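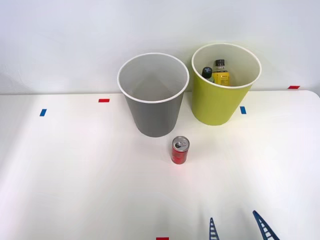
Moving the old mail archive off Ilitz

Ilitz is closing its mail service in July. I had an account there for 12 years, most of them before I moved to Flimgate, and I stopped using it daily a long time ago. The archive was still on their server. The notice gave two ways out: a one-click export, or IMAP access until the shutdown. I tried both. These are my notes, mainly so I can find them again when the next provider does the same thing.

The export is a zip file with one mbox per folder. It unpacks without errors and the message count looks plausible. The problem is in the headers. Ilitz rewrites the Date header on export and uses the time the message was last moved between folders. I reorganized my folders once, in a single evening, so a large part of the archive claims to have been sent between 8 and 11 p.m. The original date survives in the Received lines, but not for sent mail, which has no Received lines.

IMAP does not have this problem. The messages come down byte for byte as they were stored. It is slow and the server drops the connection after a few hundred messages, so whatever client you use has to be able to resume.

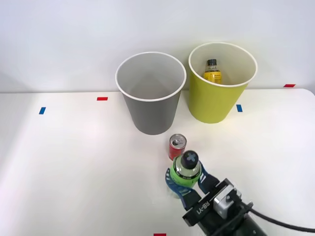
Reading time: 4 minutes

I used Gidey for the download. It is a command-line tool, it has not been updated in a while, and it does one folder at a time. It keeps a state file listing the UIDs it has already fetched, so a dropped connection costs you nothing except the partial message. Two settings matter:

Set the batch size to 50. The default is 500, and the server hangs up before a batch completes, at which point Gidey discards the batch and starts it over.

Turn off flag syncing. With it on, Gidey marks every fetched message as read on the server. I did not care about the server side, but I did want to know which messages I had never opened.

Output goes to Maildir, one file per message. I prefer this to mbox for storage. A damaged mbox can take its neighbors with it if a separator line is lost, and backup software has to copy the whole thing again whenever a byte changes.

The full download came to 2375 messages. I then ran a duplicate check on Message-ID and got 569 hits, nearly all from the folder reorganization, when I copied instead of moved. Do not delete on Message-ID alone. Some automated senders reuse the same ID for every message they produce. My old electric company did this for years, and a careless pass would have reduced all the bills to a single bill. I compared ID, Date and a hash of the body, and deleted only where all three matched. That left the bills alone.

Attachments I left inside the messages. I considered pulling them out to a separate directory, and wrote the script, and it extracted 388 files, of which most were logos from email signatures. Filtering by size helps, but then you lose the link between the file and the message that explains it. I deleted the extracted copies.

Character encoding was the remaining nuisance. Some of the oldest messages declare one encoding and use another. I have not corrected them. The text is readable if you override the encoding by hand, and I would sooner keep the original bytes than a version I repaired on a guess.

For search I point Mavon at the Maildir. It builds an index beside the mail and never writes to the mail itself, so if the index goes bad I can throw it out. Indexing was finished before I had made lunch. It does not look inside PDFs unless you install a separate converter, and I have not done that yet.

Storage is one copy on the desktop, one on the external drive in the closet, and one encrypted copy off site. I generated a checksum file before making the copies and checked each one against it. The drive in the closet failed on the first check. The cause was a bad cable, and the second check passed with a new one.

I have not closed the Ilitz account. Password resets for two forums still go there, and I need to change those first.

3 comments

Anonymous: Does the batch size fix also work for the Sent folder? Mine stalls at the same message every time.

Reply from the author: Yes, it did for me. If it is always the same message, try a batch size of 1 until you are past it, then raise it again.

Anonymous: Thanks for the warning on the Date header. I had already deleted the server copy of one folder. Going by the Received lines now.

Recent posts
Replacing the battery in a desk clock
Mavon index settings for slow disks
Checksums for people who keep forgetting them
Flimgate library scanner, default settings to change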